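Applies to the Skellham ringside timer, console firmware 5 and later. Read this section before the first bout of a show. The wall-mounted gym version has its own sheet.

## 5. Ringside set-up

The console drives the corner lights, the bell output and the clock display. Judges' keypads connect through the Vekgate hub, and scores are stored on the console until they are exported. One person, the timekeeper, should do the whole set-up. Splitting it between two people is the usual source of mismatched bout numbers.

### 5.1 Before you start

You need:

- the console and its power supply
- the Vekgate hub with its short data cable
- one keypad per judge, plus a spare
- two corner lights, red and blue
- the bell cable and the clock display cable
- the bout sheet signed off by the official in charge

Charge the keypads the night before. A keypad that shows a steady amber light will last through an evening show. A blinking amber light means it won't.

**Caution:** Do not run any cable under the ring canvas. Cables go under the ring platform, taped at each post, and come out on the timekeeper's side. The maximum length for the bell cable is 42 feet. Past that length the bell may sound late or not at all. 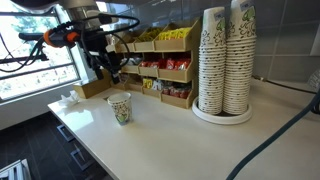 ### 5.2 Connecting the hardware

1. Set the console on the timekeeper's table with the screen facing away from the crowd. Leave the power off.
2. Plug the data cable into the port marked HUB on the console, then into the Vekgate hub. Either end fits either unit.
3. Connect the red corner light to output R and the blue corner light to output B. The plugs are the same shape – check the colored bands before pushing them in.
4. Connect the bell cable. Turn the collar clockwise until it clicks.
5. Connect the clock display. If the venue has its own display, use the Bălan adapter and set its side switch to EXT.
6. Switch on the hub first and wait for the green light.
7. Switch on the console. The self-test ends with one short bell.

**Note:** If the self-test ends with two short bells, the console has found the hub but no keypads. Carry on to 5.3.

If there is no bell at all, switch off the console, reseat the bell cable and repeat step 7. Do not reseat it with the power on.

### 5.3 Pairing the judges' keypads

Pair keypads in seating order, starting with the judge to the left of the timekeeper and going clockwise around the ring. The console assigns judge numbers in the order of pairing and prints them on the score sheet in the same order.

1. On the console, open **Judges > Pair**.
2. Hold the red and blue keys on the first keypad until its light turns white.
3. Enter the code shown on the console.
4. Repeat for each judge.
5. Pair the spare last, then mark it **Standby**. A standby keypad takes no part in scoring until it is swapped in.

Keypads use channel 47 as delivered. When two rings run side by side, leave ring A as it is and move ring B to another channel under **Hub > Radio**. Change the channel before pairing. Changing it afterward drops every keypad.

### 5.4 Entering the bout sheet

Bouts can be typed in or loaded from a drive exported by the Drundorden registration program. Typing is reasonable for a club show. For anything with a weigh-in list of its own, load the file.

1. Open **Bouts > New sheet**.
2. Select **Load** or **Type in**.
3. For each bout, check the number, corner assignment, round count and round length against the signed sheet.
4. Set the rest period. This is stored per show and not per bout.
5. Lock the sheet.

A locked sheet can still be edited, but every edit is written to the log with the time it was made. Withdrawals on the night should be entered as **Cancelled**. Do not delete the bout. Deleting renumbers everything after it, and the judges' paper cards will no longer agree with the console.

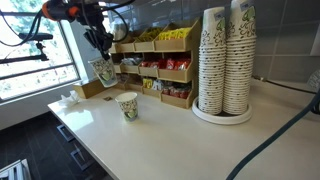
*Page last changed: October – B. Charbonneau*

### 5.5 Round timing and the ten-second warning

The warning sounds ten seconds before the end of each round and again ten seconds before the end of each rest. It uses the clapper tone by default. The bell tone must never be used for the warning; the menu allows it for older rule sets, and that option will be removed.

To test the timing:

1. Open **Tools > Test round**.
2. Press START. The corner lights go out and the clock begins to run.
3. Listen for the warning, then the bell. Both corner lights should come on with the bell.
4. Press STOP during the rest period. The clock should hold its value.
5. Press START again. The clock should continue from the held value.

If the clock restarts from the full period at step 5, **Hold on stop** is switched off. Switch it on and repeat the test from step 1.

**Caution:** When the referee calls time, press STOP once. A second press within one second ends the round and opens the scoring window on every keypad.

### 5.6 Sending scores to a results computer

This step is optional. The console works without a network.

1. Connect the network cable to the port marked LAN.
2. Under **Network**, set the results computer's address.
3. Leave the port at 2048 unless the venue requires a different one. The same value must be entered on the results computer.
4. Press **Send test**. The console shows ACCEPTED or NO REPLY.

NO REPLY is nearly always a firewall on the results computer. The procedure for opening the port is in Virgil Bucur's note at the back of the binder.

Scores are sent when the official in charge confirms the decision, and no earlier. A bout stopped by the referee is sent with the round and the clock time of the stoppage. Scores from unfinished rounds stay in the log and do not go out.

### 5.7 Swapping a keypad during a show

1. Wait for the rest period.
2. Open **Judges**, select the judge's number and press **Swap**.
3. Hand over the standby keypad. Its light turns white, then green.
4. Ask the judge to press either key once. The console beeps.

Completed rounds stay with the judge's number. If the judge had not yet scored the round just ended, the window reopens on the new keypad and the start of the next round is held until a score is entered or the timekeeper presses **Override**. Write any override on the paper sheet, with the bout and round number.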